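Falcão drip and boot trays

Trays. We've been making them since the wellies business went quiet and people kept asking for the thing the wellies stood on. Simple stuff. One piece, no seams, no joins for the muck to get into.

Three sizes now, small, hall and long. The hall size is the one most people want, fits under a coat rack and takes two pairs of adult boots side by side with room for a small pair if you shuffle. Long is 600 mm on the long side, for porches and utility rooms. Small is for a single pair, or plant pots, or the dog's bowl.

Colour: dark grey or stone. Green is finished, sorry, please stop ringing about green.

What people use them for

Boots, mostly. After that seed trays and pots on a windowsill, cat bowls, paint tins, under a leaky dehumidifier. Glória Patrício in our office keeps one under the sink and another in the car boot for muddy shoes. Customer in January bought 6 for a village hall cloakroom and came back for the same again.

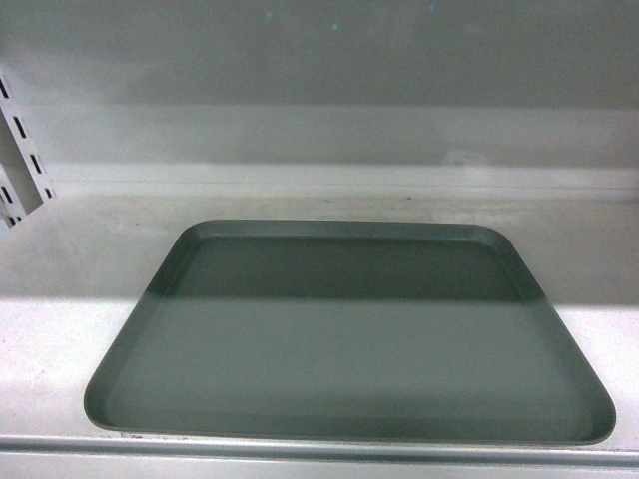 Dark grey, rounded corners, low lip all round.

Lip is low on purpose. You want to get boots on and off without lifting your foot over a wall. It will hold the drips from a wet walk but it is not a bucket, so if you're standing pots in it and watering heavy, empty it now and then. Don't carry it full across a carpet. We've had the emails.

Cleaning

Warm water, washing up liquid, soft brush. Hose it down outside if its really bad. Dried clay comes off easier if you let it soak for ten minutes first. No bleach, no scouring pads, they take the finish off and it won't come back. Not for the dishwasher, the long one won't fit anyway.

Road salt leaves a white bloom. Drop of vinegar in the water, wipe, rinse.

Heat

Keep off radiators and away from stoves. Next to a radiator is fine, on top isn't. Will warp. Not covered if it does.

Liners

The Kuvasent liner is a ribbed mat that drops in and keeps soles up out of the wet. Sold seperately. Comes in hall and long, no small yet. Can be trimmed with kitchen scissors, trim from the plain side and go slowly. The older Vumar liner was made for our previous tray and sits too tight in this one, it'll ride up at the ends. If you've got a Vumar already, trim a finger's width off one end and it does the job.

Trade and bulk

Schools, halls, riding yards, lettings. Theerawat Kaewmanee looks after trade orders, ask for him by name or put TRADE in the subject line. Price drops at a full carton. Mixed sizes in a carton OK, mixed colours OK, but tell us at the time and not after its been taped up. We packed about 3,000 last year so there is normally stock, winter excepted.

Delivery

Goes out by Golov parcel, order before midday for same day dispatch. Long size goes in a flat box and won't go through a letterbox or into most lockers, so give a safe place. Islands take a bit longer.

Returns

Unused, in the box, you pay postage back. Arrived cracked or bent, send one photo and your order number and we'll send another, keep the bad one for the shed.

Order codes: hall size dark grey is 318, add S for stone. Other codes on the order form.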